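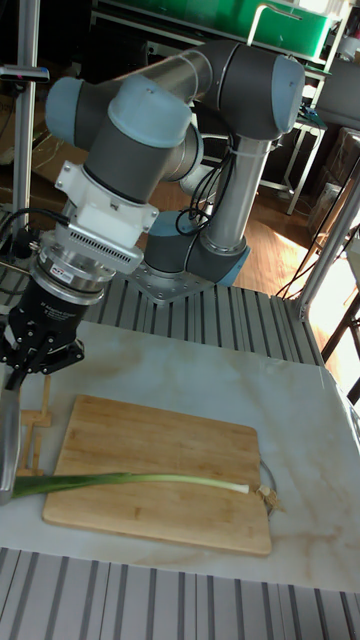 Ticket 74: arm stops above the board on spring onions
Raised by: prep side, Aninau kitchen
Passed to: Ludo support desk
Priority: normal
Status: open, waiting on prep side

Opening note, prep side

Hello all, and sorry in advance for the length, but I'd sooner put everything in one go than have you chase me for it. Since we moved the onions over to the arm in March it has been a real help, and I wouldn't want anyone reading this to think we're after sending it back. My wrists certainly aren't! The trouble is that on spring onions (only those, the carrots go through beautifully) it lowers the knife, waits just over the board and then gives up with "contact not confirmed". It did this 8 times in the morning run of 20. We press resume and it usually carries on, but that means one of us has to stand by it, and the whole idea was that we'd be free to get on with the sauces and the labelling.

Reply, Ludo support

Thank you for such a full note, it does save time. Could you tell us which recipe is loaded, whether the board has been changed lately, and which way round the onions are going down? A picture with the knife low over the board would be lovely too.

Reply, prep side

Recipe is Nidora 19, same as before. The board is the bamboo one with the wire handle. As for which way round, we've had a chat among ourselves and I'm afraid we all do it a bit differently. When we chopped by hand it never mattered, you just turned the thing to suit yourself, and I don't think any of us had thought of it as a step.

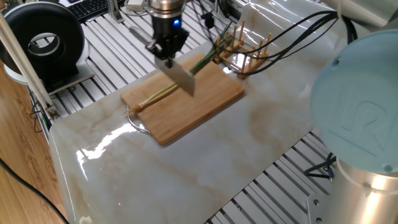
Knife low over the onion, board at a slant, roots at the near end.

Reply, Ludo support

Very helpful, thank you. Recipe 19 expects the board square to the table, and a slant could well throw out the height check on something as thin as a spring onion. Please set it square, keep the roots at the same end each time, and run another 20. If it still stops, send us the Daher log and we'll look at the contact setting from here.

Reply, prep side

Will do, after the lunch rush. One request while I have you: could the screen say which way the board should sit? The evening lot weren't at the training and they've been too shy to ask. I'm also writing the loading steps on a card for them, so if you have proper wording, please send it over and I'll copy it out neatly.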